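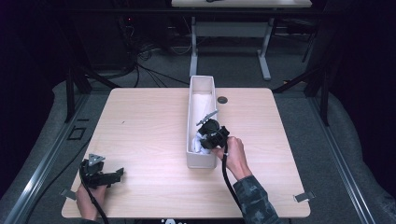

kenji_h
I want to ask how you store cotton napkins between dinners. At home we are 18 in August, and ironing takes me almost a whole evening. My sister says a long narrow white bin with the cloth crumpled inside is good enough, but I find the creases stay.

Balard2
Fold them damp – no iron needed.

enley_mum
I don't agree, Balard2. Damp cotton smells after one night. Roll them dry.

kenji_h
Thank you both. I will try rolling first.

Print this page | E-mail to a friend
We use cookies. Accept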